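# Plavo Motion — planning and control software for two-arm household work

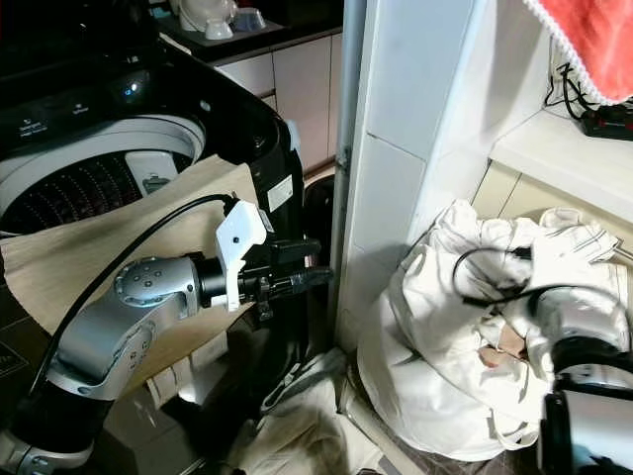 *Two-arm laundry task. Left arm over the washer, right arm in the laundry pile.*

Plavo Motion is a software package for robots with two arms and a head camera. It takes camera images and joint readings in and sends joint commands out, and it covers the three parts in between: perception of cloth and containers, planning for both arms together, and low-level control of the arms and grippers. It is sold by Javside as a single license per robot.

The package was written for homes and small service rooms, where the robot works close to walls, cabinets and appliances and the layout changes from one visit to the next. Laundry is the task most customers start with. The same modules are used for dishes, bed linen, shelves and trash.

## What is in the package

- **Plavo Motion Core** — the two-arm planner and the control loop
- **Plavo See** — cloth segmentation, opening detection and the local map
- **Plavo Desk** — the operator program for Linux and Windows, with the task editor, replay and log viewer
- **Command-line tools** for calibration, log conversion and batch replay
- Python and C++ libraries with the same function names in both
- One year of updates and email support

The Oosthuizen simulator bridge is a separate item. See Options.

## Planning for two arms

Both arms are planned as one system. In the laundry case the two arms often have nothing to do with each other for several seconds, one at the appliance and one down at the pile, and then have to meet over the drum. Planning them separately works until the forearms want the same space. Core keeps one model with all the joints in it and checks both arms, the grippers and the mounts against each other on every cycle.

Cables are part of the model. A cable that loops from the gripper mount back along the arm can be entered as a soft volume with a minimum bend radius, and the planner will avoid wrist turns that pull it tight. There is a short wizard for this in Plavo Desk. Measure the loop with the elbow bent and again with it straight, and enter both values.

Printed gripper mounts are supported. Load the mount as an STL file and set the mass and the tool offset. If the mount is reprinted with different dimensions, run the tool calibration again before using any saved task.

Narrow gaps have their own setting. By default the planner keeps a clearance margin on all sides, and a gap between a washing machine and a wall will usually be closed off by it. The margin can be lowered for a named region and for one arm only. In that region the speed limit drops automatically and contact checking is switched to the sensitive profile. The region is drawn in the map view with the mouse or taught by moving the arm by hand.

## Cloth perception

Plavo See does not try to build a full shape for every piece of cloth. It marks cloth and non-cloth, splits the cloth area into likely pieces, and gives each piece a short list of grasp points with a score. Folded edges and raised wrinkles score higher than flat areas.

White laundry in a white bag against white tile is a hard case for any color-based method, and earlier versions handled it poorly. Since version 3 the cloth model uses edge texture and depth together, and color has a low weight. If the depth camera is noisy on glossy tile, turn on the **wall plane** option. It fits a flat surface to the tiled area and removes everything that lies on it.

Cloth draped over an appliance is treated as its own class. A draped piece can hide the rim of the drum, so See keeps the last good estimate of the opening for a time set by the user and shows it in yellow in Plavo Desk. When the estimate expires the task pauses and the head moves to get another view.

The opening detector is trained on top-loading and front-loading machines, baskets, bins and drawers. For a top loader it reports the rim as an ellipse, plus the lid if it is raised. The lid is added to the map as an obstacle.

Items that should not be picked up can be put on a **leave list**, either by class or by region. A towel on a hook, cables on a shelf and things on the countertop are typical entries. A region entry is the safer choice. Class entries depend on the detector getting the class right.

## Control

The control loop runs on the robot's own computer. Core supports position, velocity and joint impedance modes, and the mode can change within a task. Most laundry tasks use position control for the reach, impedance for the grasp and the lift, and position again for the move to the drum.

Grasp checking uses gripper opening and motor current. Thin cloth gives a small signal, so the thresholds need to be set on the real gripper. The **thin cloth** routine asks for ten grasps on a single layer and ten empty closes, then proposes a threshold. Accept it or type in another one.

When a lifted piece is still attached to the pile, the load on the wrist keeps rising as the arm moves up. Core can respond in one of three ways, selected per task:

1. Stop and hold.
2. Lower, open and choose a new grasp point.
3. Keep lifting at reduced speed up to a set height, then shake.

Option 2 is the default. Option 3 works well for shirts and badly for sheets.

## Task editor

Tasks are built from blocks in Plavo Desk or written as plain text files. The two forms are interchangeable, and comments in the text file are kept when the file is opened in the editor. A basic loading task has nine blocks. The package comes with 55 ready-made blocks and three full tasks: load top loader, load front loader, empty basket.

Blocks can also be filled by demonstration. Record a run by teleoperation, mark the start and end of each step in the replay window, and the editor will fit the block settings to the recording. A learned policy can be placed in a block as well, with Core checking its output for collisions and limits before it reaches the motors. Policies are loaded in ONNX format.

Every run is logged with images, joint data, planner decisions and the block that was active. Logs can be stepped through forward and backward with the map and both arms shown next to the camera image. Logs from older versions open in the current one, except those made with the first beta.

## Requirements

| Item | Requirement |
|---|---|
| Arms | Two, six or seven joints each, same or different models |
| Head camera | Color and depth |
| Wrist cameras | Optional |
| Robot computer | Eight cores, 32 GB memory, graphics card with 12 GB |
| Operating system on robot | Ubuntu 22.04 or 24.04 |
| Disk space | 40 GB plus log storage |
| Network | Wired connection between robot computer and arm controllers |

Arms with Jeseck controllers are supported out of the box. For other controllers a driver is needed. The driver template is in the C++ library, and a programmer who knows the controller will normally finish one in a week or two. Send the controller manual to support before ordering if there is any doubt.

## Licensing and prices

| Part no. | Item | Price (USD) |
|---|---|---|
| 3349 | Plavo Motion, full package, one robot | 3000 |
| 3351 | Second and later robots at the same site, each | 1976 |
| 3356 | Oosthuizen simulator bridge | 640 |
| 3358 | Update and support renewal, one year | 480 |

The license does not expire. Without a renewal the software keeps working at the last version downloaded. Licenses are tied to the robot computer and can be moved twice a year through the account page — more often on request.

Schools and universities can ask for the teaching license. It has the same functions and may not be used for paid work.

## Options

**Simulator bridge.** Connects Core to the Oosthuizen simulator, including its cloth model. Useful for checking reach and timing. Grasp thresholds found in simulation should not be used on the real gripper.

**Remote setup.** One day with an engineer over a video link, covering calibration, the map and a first task. Setup sessions are run by Tumelo Swanepoel and Hrefna Hafstein and can be booked for a 9:00 a.m. or 1:00 p.m. start.

**Driver writing.** Quoted per controller. Contact Teófilo Muñoz.

## Known limits

- Transparent and mirror-like containers are often missed by the opening detector.
- Wet cloth needs its own load settings. The weight estimate is wrong if the dry settings are used.
- Socks and other small pieces left at the bottom of a bag are found less reliably than pieces on top.
- The planner does not move the robot base. Base moves can be called from a block, but both arms must be in the parked position first.
- Plavo Desk on Windows cannot run calibration.

Plavo Motion is not a certified safety system. The emergency stop and any protective devices must work independently of it.

## Trial version

A 30-day trial is available with all functions except log export. Request it from the Javside sales desk with the arm model, the controller and the camera type. Safta Sandu answers trial and license questions. Technical questions before purchase go to Siyabonga Naidoo.

The next update is planned for April and adds a block for closing washer lids with either arm.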